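A Table, a Basket and Very Little Else

The owner of Plustero, a one-room furniture workshop in Muderstead, has been asked to talk about tables and would prefer to talk about baskets.
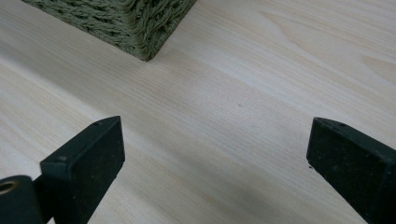

"People spend months choosing a table and then they bury it," she says. "Post, keys, a charger for a phone they no longer own. So I say, get one basket. When it's full, deal with it."

She sells the baskets too, at 83 pounds each, and has the grace to look slightly ashamed of this. The tables start at 315. A customer on Shenoy Street bought four baskets last November and no table at all, and is apparently very happy.

Her taste runs to pale wood with plenty of grain. Did she always like it? "God, no. I grew up with a sideboard from 1955, dark as a coal hole, and my mother polished it every Saturday. You could see your face in it. I didn't want to see my face in it."

She wipes tables down with a damp cloth and thinks most polish is a hobby. Scratches she regards as the customer's business. A man once drove over from Skarkis to show her a ring left by a mug, and she gave him tea, in a mug, without a coaster.

And green for the basket? "Sage," she says. "It was going to be plain, but plain shows everything. Green forgives you a bit."

Her own kitchen table, she admits, is under a heap of invoices. The basket is on top of them.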